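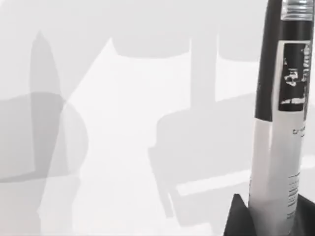 Cinuris is the simulation kit we agreed to review before the packaging line at Undurstead commits to any more arm hardware. Installation is finished and the kit runs on the workstation we already had. Most of the work since the last report has gone into rendering, which was the part we trusted least. Shadows come out soft at the edges and get darker where two of them overlap, and the arm throws them across the tabletop even when the arm itself is outside the view. The container standing in its black base has a glossy upper half, a white lower half and a clear ridged cap, and all of that shows well enough for locating it. The print on it does not. At the resolution we are using, neither the large white markings on the black part nor the small text on the white part can be read.

Work completed

The trial license was activated in September and converted to a paid single seat at $2,249. The seat covers the simulator, the arm and gripper models, and the standard object library. It does not cover the conveyor module, which is sold separately and which we have not bought.

Setup took longer than planned. The installer expects an older graphics driver than ours, and the first week went to sorting that out. The vendor's support desk answered our questions, usually by the next working day. Their written instructions still list the old driver, so anyone repeating the install should use the notes in our project folder.

We then built 15 tasks in the simulator. They are all tabletop tasks: reaching for an upright container, gripping it, lifting it, and setting it back down in a holder. Six of them run from start to finish without anyone stepping in. The others run but stop at some point, most often when the container goes back into its holder. The simulated contact there is stiff, and the container tends to catch on the rim. Lowering the approach speed helps but does not cure it.

Comparison with Festora

You asked for a short comparison with Festora, which the Zamani team uses. Mavis Schumacher spent two days with them and brought back their settings files. Festora is easier to learn and its contact behavior is better without adjustment. Its lighting is plainer. Shadows are either off or hard-edged, and the Zamani team has had trouble moving their vision software from simulation to the floor, where the overhead lights leave large patches of shade on the bench.

For our purpose the lighting matters more. Contact settings can be adjusted in Cinuris, and we have made some headway there. We found no setting in Festora that gives soft shadows.

Problems and risks

Label reading is the main open item. The original plan had the vision software confirm the product by its label in simulation as well as on the floor. With the present camera settings that will not work. Raising the resolution slows the simulator to the point where an overnight batch no longer finishes by morning. We propose to drop label reading from the simulated tasks and test it only on the physical bench. Locating and gripping do not depend on it.

The color range of the object library is also narrow. Most of the models we use are black, white or gray, so we cannot say yet how the vision software will do with the colored lids on the seasonal line. We have asked the vendor whether custom textures are included with our seat and are waiting for an answer.

Spending

Apart from the license, the only cost has been staff time. The driver problem used up the hours set aside for training, and Mavis has been learning the software as she goes. We are not asking for additional money in this period.

Next period

We will keep working on holder contact, starting with the friction values Mavis brought back from Zamani. The tasks that already run will be repeated under changed lighting to see whether the gripper still finds the container when shade falls over it. Bench tests with the physical arm follow after that, once the Undurstead safety check is signed.

We need a decision from you on dropping label reading from the simulated tasks. The bench schedule depends on the answer.

Submitted January 22, 2018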